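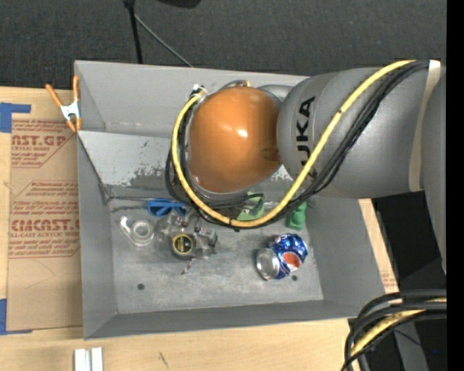

Photo: Trarkthorpe Studio / Sternbridge

Section 5. Setting up stock locations

Before you receive any goods in Sternbridge Inventory, every shelf, bin and bench needs a location code. A site can hold up to 2,754 codes.

1. Sign in as a site manager and open Settings > Locations.
2. Select Add Location and choose a type: Shelf, Bin or Bench.
3. Enter a code. Codes can be up to 13 characters long – letters, numbers and hyphens only.
4. Under Parent, pick the room or aisle the location belongs to. Leave this blank for a top-level location.
5. Select Save, then Print Label.
6. Stick the label on a flat, clean surface and scan it once. The location changes from Pending to Active.

Note: A Pending location that is not scanned within 60 days is removed from the list. Its code can be used again.

Note: If you import from Plelow, blank parent fields are filled with the site name. Check them before you save.

Caution: Do not rename a location while a count is open. Close the count first, or its entries will stay under the old code.

To retire a location, move all stock out of it and select Archive. Archived codes still appear in past reports.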